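Last updated: 2022-07-29

OK, summer league thread, because my phone will not stop buzzing and I can't type the same thing 11 times.

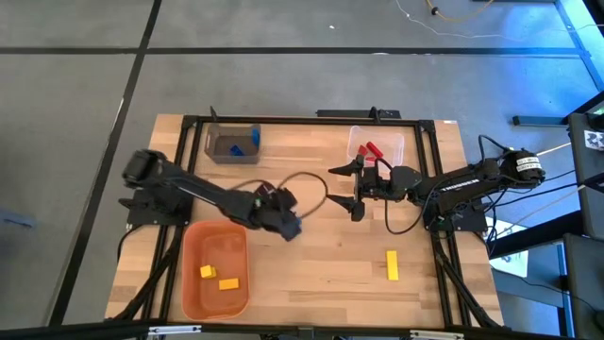
So the Grodemside meet moved back a week, into August. Same track, same order of events, except the 300 hurdles now go before the 200 and I'm not thrilled.

My kid runs both. She gets maybe one relay to catch her breath and then she's back in the blocks. Coach Dehghan says she'll live. She says she'll live. I'm the one eating antacids.

Homa Sharifi is back from her hamstring thing!! She only jogged on Tuesday but she looked smooth, and she's down for the 4x4 if it holds up.

Boys' side – I still like Pestavel for the team title. They've got Béla Csonka in the throws and he's been winning shot put by silly distances all summer. Bremach has the sprinters but no depth past that.

Some 500 people came last year and there was one food truck. Eat first.

Parking is the lot behind the pool, the one by the gym is closed for paving. Gates open at eight, field events start at nine.

Spikes quarter inch or shorter, they do check – ask me how I know.

If anybody has a spare canopy, text me or Fereshteh. Ours blew into the long jump pit in June and it's done.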